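Back at the bench after a long week, and I finally got our house rules for the arm typed up. Huệ Ung asked me for them in August (sorry, Huệ!) and I kept saying they were all in my head, which is a terrible place to keep safety rules.

The big one is speed. Whenever a person can reach into the work area, Obi runs at 300 millimeters a second or slower, no matter how boring that gets. The second is that the stop button lives within arm's reach of whoever is running the program – not on the shelf, not under a jacket. Third, anything with liquid in it gets its cap on tight before the arm moves. I learned that one at Tiststead and I still have the jeans.

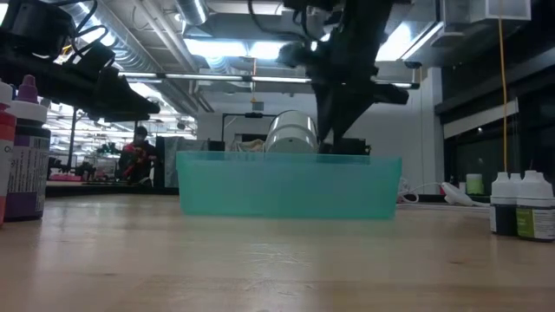 Do you need to redo the risk assessment when you only swap the gripper?

Any change of gripper means going over it again, because new fingers can pinch in new places and hold on with a different force. It doesn't have to take all day. Ours is 23 lines on a sheet and most of them stay the same.

Hermenegildo Bermúdez thinks I'm too fussy about the sheet. He came up from Halerdale to help, read the whole thing, and told me line nine and line fourteen say the same thing. They do, so I took one out and added one about cords. 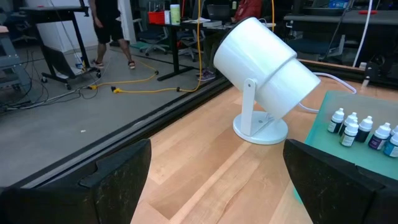
Cords get their own line now because I've tripped on them more often than I've been bumped by any robot. Walk the floor before you power up, and keep them off the path you'd take if you had to step back in a hurry. Next up is the Grallow manual, all 81 pages of it, and I'm only on the bit about brakes.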